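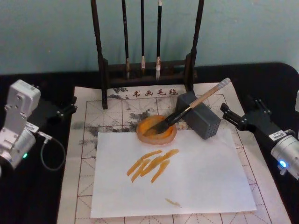

Comparing Two Finger Sets on the Brush Task

This entry records the grip comparison carried out in February at the Drinen workshop. Emese Bognár prepared the controller settings, and I was responsible for the written log. The task is a plain one: take a large brush by the handle, draw diagonal strokes in orange paint on white paper, and return the brush to its rest.

The Zater fingers were tried first, at a grip force setting of 43. The Kovács fingers followed at the same setting. Each set was given 10 attempts.

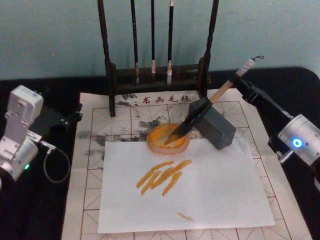 A hold near the upper end of the handle leaves the tip free to move but makes small wrist errors larger at the paper. Eduardo Brandão had asked for a lower hold, and that request remains open.

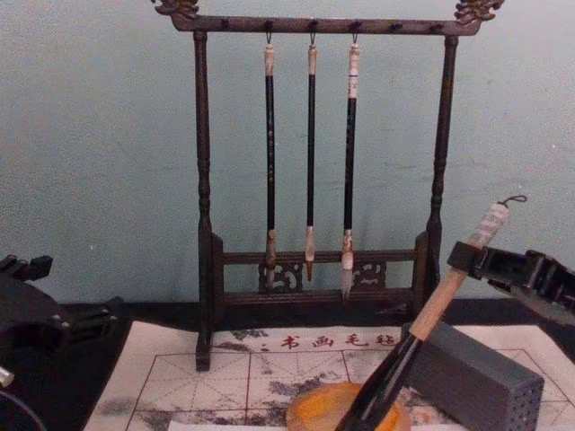 3 min read

The Zater fingers slipped twice, both times while lifting. The Kovács fingers did not slip, although they were slower to let go. We also repeated the pickup with the chest-height camera as the only view, and the handle was harder to locate against the pale mat.
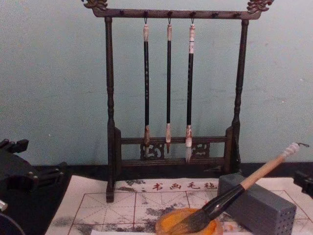

Word count: 100

The second round will use the Stiria controller. Results will be entered on Friday.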